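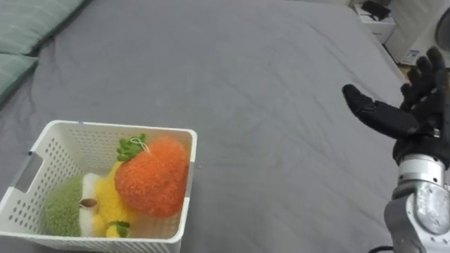 Hand and gripper trials: frequently asked questions

Last updated in February by the test group at Grerkcombe. If your question is missing, please write to Ulla Hakala.

What are you comparing?
Two end tools on the same arm. The first is the Javeck hand, the second is the Pelkonen gripper. The controller stays the same for both, and so does the person who drives the arm.

Why do you use soft toys and a bed?
We wanted a task from the home, and we wanted objects which change their shape when they are pressed. Plush toys go from the sheet into a basket, or from the basket back onto the sheet. A fitted sheet also moves a little when a finger drags on it, and a table top does not show you this problem.

How many attempts does each tool get?
225 for each tool, in blocks. After every block we check the screws at the finger joints and the cable at the wrist. We stop at 5 in the afternoon, because the daylight changes and the camera settings must then be made again.

What counts as a success?
The toy must be inside the basket and the fingers must be open and clear of the rim. If the toy hangs on the rim, it is a failure, even when it falls in later by itself.

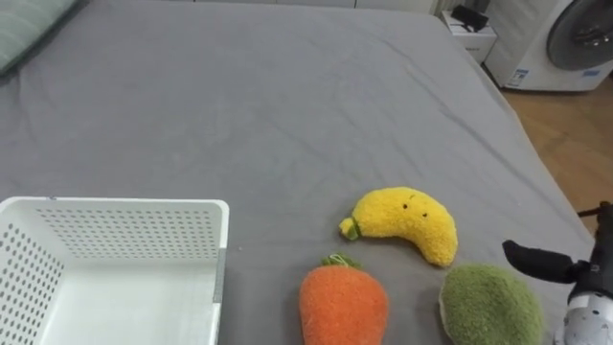
Toys which lie close together are the harder case. When one toy is picked, a finger can easily push its neighbour, and we write this down separately as a "disturbance". It does not make the attempt a failure, but a tool with many disturbances will be annoying in a real house.

Do you tell the arm where the toys are?
No. The operator sees only the head camera view. We tried a second camera at the wrist, and it helped with the last few centimetres of the approach, but the cable was often in the way. For now it is removed.

Which grip force do you use?
We start low and go up until the toy no longer slips during the lift. The setting is then fixed for the whole block. Long pile is difficult — the fingers close on the fur first and on the body of the toy only afterwards.

Should the basket be approached from above or from the side?
From above, with the wrist turned so that the fingers do not meet the rim when they open.

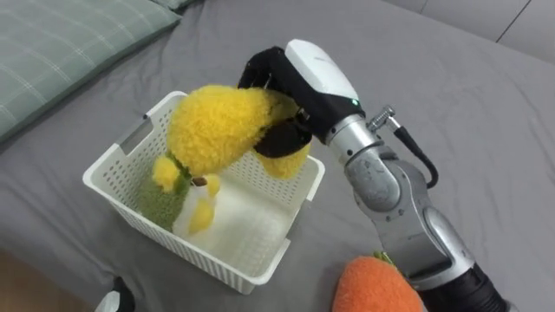
Pankaj Kushwaha does not agree with this last answer, and he asked us to add his view: with a long toy, he prefers to come in low over the near rim and let go early, as the toy then has less room to swing. We will test both ways in the next round.

Can I get the results?
The tables go first to Trulumport, and after that to everyone on the mailing list. Please do not quote single blocks before then.

May I visit?
Yes, on a Friday, from 11 in the morning. Write to Dinesh Vishwakarma beforehand and bring indoor shoes.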